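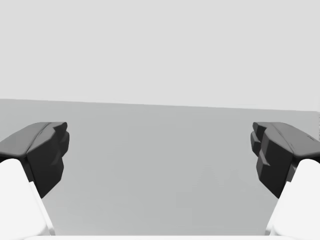
firno-garra-sim

Conjunto de episódios simulados do clube de robótica da Escola Eltley, usado na disciplina de projeto e na preparação da equipe para a prova de manipulação de julho.

Conteúdo
41 episódios de preensão, em 3 tarefas: aproximar, fechar, soltar. Vista única, fixa no punho. Garra paralela de dois dedos, com ponteiras escuras sobre elos brancos. Fundo sem textura na configuração padrão.

Estrutura
episodios/ quadros e estados das juntas
cenas/ arquivos de configuração do simulador
scripts/ conversão e verificação

Formato
Estados gravados a 15 Hz. Abertura da garra em metros, medida entre as faces internas das ponteiras. Os quadros usam o mesmo índice dos estados.

Uso
python scripts/verificar.py episodios/
O script acusa índices faltantes e interrompe a leitura no primeiro erro.

Limitações
O atrito das ponteiras não foi calibrado com a garra física. Iluminação constante em todos os episódios. A versão 2 corrige o sinal da abertura; arquivos da versão anterior precisam ser convertidos.

Responsáveis
Cenas e simulador: Phúc Đàm
Gravação: Janelle Policarpio, Florencio Bustamante
Revisão: Teodor Lis

Pendências
Variar a cor da superfície de apoio. Documentar os limites das juntas. Incluir episódios com objetos deformáveis.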